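From: Abimbola Lawal
To: ratcombe-money list
Date: 2023-07-26
Subject: Re: [ratcombe-money] Are higher rates doing anything at all?

Hello all,

Sorry for the slow reply, I had this half written on Saturday and then lost it when the laptop decided to update itself. Second go, and longer, I'm afraid. Quoting the bit I wanted to answer:

> I keep reading that rate rises take eighteen months or two years to
> work, and I'm starting to think that's a handy thing to say if they
> don't work. My fix ended in May and my payment went up by £227 a month.
> My neighbour owns her house outright and has savings, so she's better
> off than she was and has booked a cruise. If the idea is to get people
> to spend less, why does it all land on me and not on her? And
> meanwhile the price of food hasn't noticed. Can someone who
> understands this explain it in words I can read on the bus?
>
> Also, is it true it used to work faster? My dad swears that in his day
> the letter from the building society came the same month.

Right, bus-length may be beyond me, but I'll try.

Your dad is right, or near enough. When he had his mortgage nearly everybody was on a variable rate, so when the rate went up the letters went out and the next payment was bigger. These days most borrowers are on fixes of two or five years. If you fixed for five years in early 2021 you are sitting there quite comfortably and won't feel a thing until 2026, by which time who knows where rates will be. If you fixed for two years in May 2021, well, you know all about that. So the same rise hits people in dribs and drabs depending on a date they picked years ago, mostly without thinking about it. I fixed for five in 2020 and I'd love to claim I saw this coming, but the man at the branch said five and I said fine.

That's one part of the lag. The other is that fewer households have a mortgage at all than when your dad was paying his. More people own outright (older, on the whole) and more people rent. For the outright owners with savings, a higher rate is a pay rise. Your neighbour and her cruise are a real thing and economists do count it. The usual argument is that borrowers tend to spend nearly everything that comes in, and savers tend to spend only a bit of any extra, so taking £227 off you and giving £227 to her still brings total spending down. She banks most of it and you go without. I believe that's true on average. I can also see why it makes you want to throw something.

Renters get it second hand. If the landlord has a loan, which plenty of the smaller ones do, the rent goes up when the tenancy is renewed, or the flat gets sold and you're out looking. My niece has been through this twice, both times in Mfaume Street, and each time the rent on the next place was worse. She has never borrowed a penny except for her student loan, and as far as I can tell she's paid as much for these rate rises as anyone on this list.

Now, food. This is where I part company with the "it isn't working" camp, a bit. Nobody sensible ever said that putting up the rate here would lower the world price of wheat or gas. It can't. What it's meant to do is stop the first lot of price rises from setting off a second and a third. So: gas goes up, the bakery puts its prices up, the bakery staff ask for more because everything costs more, the bakery puts its prices up again to pay them, and off you go. The first step is just us being poorer as a country because a thing we import costs more. There's no setting of the interest rate that gets round it. Someone has to take the hit, and most of the arguing you hear on the radio is about who.

What the rate can do is lean on the later steps. Shops find they can't put prices up again without losing custom. Firms put off hiring. People stop moving jobs for an extra two pounds an hour. It isn't pleasant and I wish they'd say so more plainly, because "cooling demand" does sound like somebody opening a window.

You can see a bit of it locally if you look. Pusine (the garden furniture people on the estate) had their sale on in early June this year and it normally starts in August. My brother-in-law drives for them, and he says the warehouse is full of the big corner sets that everybody wanted in 2020. Nilell have stopped their Saturday shift. I rang three plasterers last month and two of them could come within the fortnight, and the year before last I was on a waiting list until spring! None of that shows up in the price of a loaf but it's the machinery turning over, slowly.

Then there's the pound, which gets forgotten. When rates here are higher than elsewhere, money tends to come in to earn the interest, the pound goes up a little, and what we import gets a little cheaper. The catch is that everyone else is raising too. If the Americans go up and we don't, the pound slips and our petrol costs more, because oil is priced in dollars. So part of what looks like our own central bank being stern with us is really them keeping pace with the others. Last autumn was the extreme version of this and I don't think I need to go over it again, we had 48 messages on this list about it in one weekend and I read all of them.

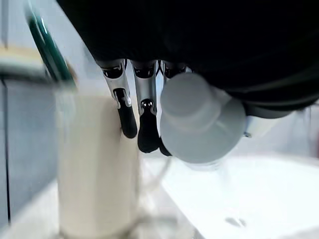
On the question of whether they've gone too far, I change my mind about once a week. The case for stopping now is that a good deal of the medicine hasn't gone down yet, for exactly the reason you're living through: all those fixes still to run out. If you keep adding more because you can't see the effect, you may wake up next summer with far more than you wanted. It's the hotel shower — you turn it, nothing happens, you turn it again, and then you're scalded. The case for carrying on is that wages are still going up quite fast, and prices in services (haircuts, restaurants, insurance, my blasted car insurance) haven't come off much, and those are mostly home-grown. If you stop too early and people get used to the idea that prices go up by six or seven per cent every year, it's a longer and nastier job to get it down later. My parents' generation had that and they still talk about it.

I lean towards stopping soon, for what it's worth, and I wouldn't put money on it.

You also asked (further down, I've snipped it) why the government can't do it with taxes and leave the rate alone. In principle it could. You could put up taxes on people who can afford it, your neighbour included, and take spending out of the economy that way, and it would be a good deal fairer on people with mortgages. The trouble is partly speed, as taxes get changed once or twice a year with a great deal of shouting, and partly that no government of any colour likes to put taxes up in the middle of a squeeze and then stand for election. So it gets left to the one tool that can be used every six weeks by people who don't have to knock on doors. I think that's a fair complaint, and it's the one I'd make if I were writing to our MP. I would not go on about the cruise.

There is another side to it too: the government is itself a borrower, a huge one, and quite a lot of its debt is tied to the inflation figure. So when prices and rates go up its own interest bill shoots up, and that eats what it might have spent on helping. When people ask why there's no scheme for mortgage holders like there was for energy bills, I suspect that's a large part of the answer. The other part is that if you handed everybody back their £227, you'd have undone the very thing the rise was for, and they'd only have to raise it again.

Practical things, as I'd feel bad leaving it there. You said your new deal is a two-year fix, so it's done, but do check whether you can overpay or stretch the term, and whether you can go back to the old term afterwards. I worked mine out the other night, for when my turn comes in 2025, and at today's rates it would cost me £2,342 more over a year. So I've started putting that money aside each month as if I were already paying it. Some months it goes in and some months the boiler has it. Ask the lender before you're in trouble and not after. The woman I spoke to at mine was perfectly nice and had clearly had the same conversation all day.

And for anyone else whose fix ends before Christmas: most lenders will let you book a new rate several months ahead and swap it if something better turns up before the start date. Ring and ask how far ahead yours will go. My sister did this in the spring and then rates moved against her, so she kept the one she'd booked.

Two other bits while I'm here. The book somebody recommended in May, the one about the history of money, is back in Ratcombe library and I've returned it in reasonable condition apart from one tea ring that was there when I got it. And could whoever keeps replying to the whole digest please trim it — on my phone I have to scroll for about a week to reach the new part.

I'm away from Friday without much signal, so if you disagree with any of this you've got a clear run at it.

All the best,
Abimbola

--
ratcombe-money mailing list
To leave the list, send a blank message with "unsubscribe" in the subject line.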